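Print this page | E-mail this article

Ondulen (suturing method)

Ondulen is a method for teaching a surgical robot to close a straight cut with separate knotted stitches. It was developed by Frauke Hagedorn and Rozália Jakab at the Bognár laboratory, first described in January and revised on 15 April 2022. Name also used, loosely, for the software.

Method

The robot learns from recordings of people working the same instruments by hand. Training set: 2,126 recorded stitches, made by 6 operators. Each recording is split into short stages (pick up needle, pass, pull through, knot, cut) and a seperate model is trained for each. Earlier work at Bognár used one model for the whole stitch. Tended to stall at the knot.

Views come from an overhead camera and a small one at the wrist. The wrist view matters most in the last few millimetres, when the instrument hides the cut from above. Braided blue-and-white thread, as in the three stitches here, is easier for the software to follow than plain dark thread against a red wound edge.

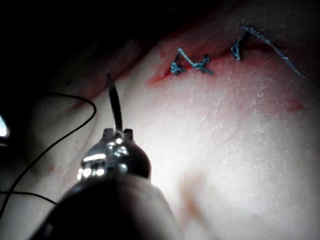

Results

In the main trial the robot attempted 259 stitches. Failures: 36, more than half of them at the knotting stage. Loose thread tails were the usual trouble, either caught by the jaws or mistaken for the working end. Spacing between stitches was less even then in the hand-sewn set.

Related work

Cultero, an older system from the same group, places a running stitch and doesn't knot. Femine is a scoring tool for finished closures; it was used to grade the trial above.

Print | E-mail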